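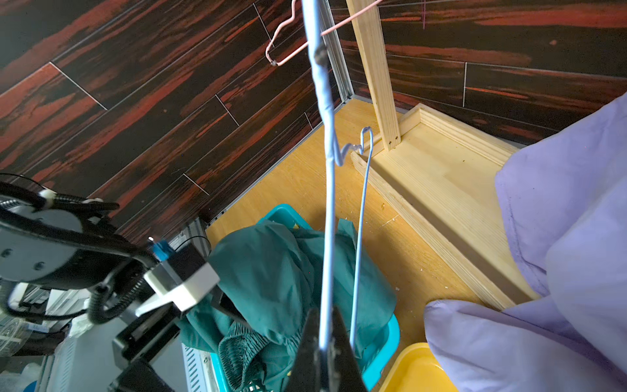 Gripper keeps losing coated wire hangers, and wrist cables rubbing. What am I missing?

Posted by Liesbeth Leemans, 24 Oct 2020

Hi all, second time posting, first time with something that's been eating my evenings. I have a small arm set up to handle laundry, mostly hangers at this point. Two finger gripper, black fingers, nothing special on them. The job I want it to do is dull: take a wire hanger by the lower end, carry it over, hang it on a rail, go back for the next one. The controller is the Clarka box that came with the arm, the gripper is a Mavard one I bought separately and bolted on with an adapter.

My trouble is that it's fine with the hanger pinched and standing still. Once the arm starts to swing, the hanger rotates in the fingers. Sometimes it just leans, sometimes it goes all the way over and ends up on the clothes. It's worst with my blue ones, which are coated and a bit scuffed by now. The pink ones came from the same pack and they're a little better, but I use those less so maybe they're just in nicer shape?

Things I've already tried:

More grip force. I went up in small steps until the coating started to show a dent, then backed off. It helped a bit on slow moves and did nothing on fast ones.

Wiping the fingers with rubbing alcohol. This helped for one evening!! Then it was back to normal, which makes me think there is something in it, but I don't want to wipe fingers every night for the rest of my life.

Slowing the whole program down. Works, but a cycle that used to take 7 seconds is now so slow I can go and make tea, and I'd like to keep that as the last resort.

Second thing, possibly related and possibly just me being sloppy. The corrugated cables along the arm loop out pretty far near the top and then curl back down at the bottom. When the wrist rolls all the way one direction I can hear them scraping on the joint housing. No damage I can find yet. I've got a cable clip on there and I keep moving it up and down without any real idea what I'm aiming for. Is there a rule for how much slack you leave?

Also (sorry, last one) how often do you people clean around the base? Mine shares the floor with some woodwork I did for the stand, a pine post on a pale wooden base, so there are shavings around it and I never seem to get them all.

Thanks in advance, and please assume I know less than I sound like I do.

Asger Vigfúsdóttir

Hey Liesbeth! I had almost exactly this with coat hangers last winter, so let me go through it in the order I'd do it in if it were my arm.

Forget the force setting for now. You've already found the ceiling, the coating told you where it was. A round wire between two flat fingers touches along a very thin line, and if the fingers are holding it near one end, all the weight of the hanger is hanging off to one side of that line. Then the arm swings and the hanger wants to keep going. You can squeeze until the wire bends and it will still turn, because you're fighting leverage with friction, and a plastic coating doesn't give you much friction to begin with.

So, what I'd do:

Put something soft on the fingers. I use a thin silicone sheet, cut to the shape of the pad and glued with the flexible kind of contact cement. Let the glue sit for 48 hours before you run anything. I was impatient the first time and had a pad slide off in the middle of a cycle, and it took me ages to work out why every hanger suddenly landed crooked. Soft pads let the wire sink in a little, so you get a real patch of contact and not just that thin line.

If pads alone don't do it, cut a shallow groove in one of them. Only one! If you groove both, they have to line up perfectly, and mine never did. The groove should run the way the wire runs when you pick it up. With you holding the straight side upright, that means it runs out along the finger or across it depending on how your wrist is turned at the pick, so hold a hanger in there by hand with the gripper closed gently and mark it with a pencil before cutting anything.

Next, look at your acceleration and leave the speed where it was. People slow the whole program down when it's really just the start and the stop that throw the hanger around. On my Clarka it's a separate number from the speed, a page further into the motion menu, and I'd bet yours is still on whatever it shipped with. Halve it, put your speed back up to what it used to be, and see how much of your cycle time you get back. I got nearly all of mine.

And after you've glued pads on, redo your closed position. The fingers now meet earlier than the controller thinks they do. Mine sat there humming and getting warm for a whole afternoon before I noticed. Close it on nothing, read the position, and save that as the new zero.

About the cables. Don't set the slack with the arm parked, that's how everybody ends up with either a huge loop or a tight one. Turn the drives off, release the brakes if yours lets you (hold the arm up, please, they drop!), and take the wrist by hand to the worst corner it visits in your program. Then set the clip so there's still a gentle curve left in the cable at that corner. Now go to the opposite corner and see where the loop ends up. If it scrapes there, you have the clip in the right place but you need one more, further along, to keep the loop off the joint. Two clips sorted mine. Leave them loose enough that the corrugated sleeve can slide a little, and don't pull a zip tie down hard on it, I've flattened one like that and the wire inside didn't enjoy it.

Check the sleeve with your fingernail once in a while where it rubs. If you feel a flat spot on the ridges, it's time to move something.

Let me know how the pads go, I'm curious if the blue ones behave after that.

escombe_dave

just use plastic hangers. thicker, easier to grab, I switched and never looked back. Or buy the rubber fingers from Bergmann, they come molded already and you screw them on. not cheap

also vacuum don't sweep, and don't use compressed air on the shavings, you'll blow it all into the joints

Marit K.

Adding a few things to what Asger wrote, which I mostly agree with.

I'd try throwing away the worst of the coated hangers before cutting pads. Run your fingers down the straight side, and if there are bumps or knots in the wire, that hanger will seat differently each time depending on where the fingers happen to land. I sorted mine on the kitchen table one evening and pulled out more than 7 I wouldn't trust. The rest dropped a lot less right away.

Your alcohol result is a real clue, too. If cleaning the fingers helps for one night, something is coming back onto them, and my guess is either fabric softener from handling damp clothes or a bit of the coating itself rubbing off. Try wiping a few hangers as well as the fingers and see whether it lasts longer. Silicone pads pick up the same stuff, by the way, so gluing them on won't get you out of cleaning altogether. I do mine once a week with a damp cloth and a drop of dish soap. I don't use alcohol on the pads because I don't know what it does to the glue.

One small disagreement. I wouldn't release the brakes by hand if you're alone with the arm. Jog it at the lowest speed to the corner you want and stop there, then do your cable clips with the drives off and the brakes holding. It takes longer but you keep both hands free for the clips.

For the floor, I vacuum before I start it up and have another look at the base bolts every 3 weeks. I check the vents on any box that sits low down as well, since fine sawdust gets pulled in there long before it bothers the arm. Larger shavings are mostly just annoying.

Liesbeth Leemans

Thank you all! Clips first, tonight, because the scraping is driving me nuts. I found the acceleration number, and yes, it was never touched. Silicone sheet is ordered. Dave, I have a lot of wire hangers and I'm stubborn, but I'll remember the Bergmann fingers if the glue beats me. Marit, I just ran a finger down a few of the blue ones and found a knot near the bend on the very first one, so the sorting is happening too. Will post again when the pads have had their two days.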